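Picking cell back up at Hutden after cable fault

22 October 2022
By Hortensia Fuentealba

The bin picking cell at Traltent's Hutden workshop is running again after four days off, with a re-routed cable, two new ties and a gripper that has been set up from scratch.

The fault was a dull one. The arm would go down into the bin, the gripper would be told to close, and every so often the signal dropped out and the whole lot stopped with an error. Not every time - that was the trouble. It went 57 picks without a hitch on the Monday morning and then failed on three in a row.

Fares Akl, who looks after the cell, first blamed the gripper itself and had it off the wrist and on the bench for most of an afternoon. Nothing wrong with it. Fingers moved freely, no grit in the slides. The break was in one of the leads further up, where it had been bending too sharply each time the arm reached for the far corner.

"You could wiggle it by hand and watch the light go on and off," he said. "Should have done that first. I went for the expensive bit because it was the expensive bit."

The lead was swapped for one from stores, and the run down the arm was changed to give it more slack. A loop too tight pulls on the connector, a loop too loose catches the side of the bin, so there was a fair bit of moving ties up and down before Akl was happy. He cut off and refitted one of them 17 times by his own reckoning.

Test picks started once the gripper had been squared up and its open and closed positions taught again. The test load is the same mixed lot the workshop always uses: awkward shapes, hard and soft, nothing that matters if it gets dropped.

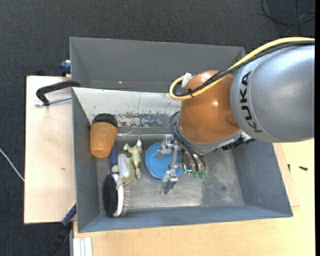 The KUKA arm with its gripper down in the bin, beside the blue plate. Flower pot, dinosaur and hairbrush to the left.

Flat things are the hard part. A gripper with two fingers wants something to get hold of, and a plate lying on the floor of a bin gives it only the rim. Before the repair the approach height had been left a touch high to be safe, so the fingers often closed on nothing. Akl has now brought it down in small steps, running the arm at 20 per cent speed with a hand on the stop button.

The bin was looked at as well. Its clamps had been nipped up in January and not touched since, and one had worked slack enough for the bin to creep along the table. Only a few milimetres, but the arm does not know the bin has moved. All the clamps have been tightened and a pencil line drawn on the table so anyone walking past can see if it shifts.

The full check was a run of 216 picks, done over Thursday and Friday. No signal drops. A handful of missed grips, mostly on small items hard up against the wall, which Akl says is a job for the software people at Soriano and not for a spanner.

There is a new sheet taped up by the controller too. Start of shift: look over the cables from top to bottom, feel the connector at the wrist, try each clamp, wipe the fingers. End of shift: park the arm high, so nothing is left hanging bent overnight. Brito, the sister site, runs a cell of the same layout and has been asked to check its own leads for the same sort of wear. They had not reported back by Friday teatime.

Spares are the remaining snag. The lead that went in was the last one on the shelf and more are on order, no delivery date yet. Until they come the cell will run day shifts only, with somone in the room, and the reach into the far corner has been slowed down to go easy on the bend.

Normal two-shift running should follow once the new leads arrive. Anyone wanting time on the cell before then should see Akl, or put their name on the board by the door.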